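Trí Mai had shown the arm 184 trash runs by lunch. He worked the handles in his lap and it did what his hands did, a little late.

Ello wanted 259 by the end of January. After that the arm was supposed to clean up the back room on its own.

"You grab too hard," Rumell said from the doorway.

"It grabs too hard."

"It learned that from you."

He let go and started over. He came at the nightstand slowly this time, from the right, and closed the fingers on the gray strip beside the plastic bag.
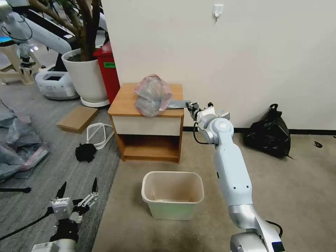
His mother had a way of picking things up, thumb last. He tried it with his own hand in the air, then on the handles.

"Keep that one?" Rumell asked.

"Keep it," he said, and reached for the next.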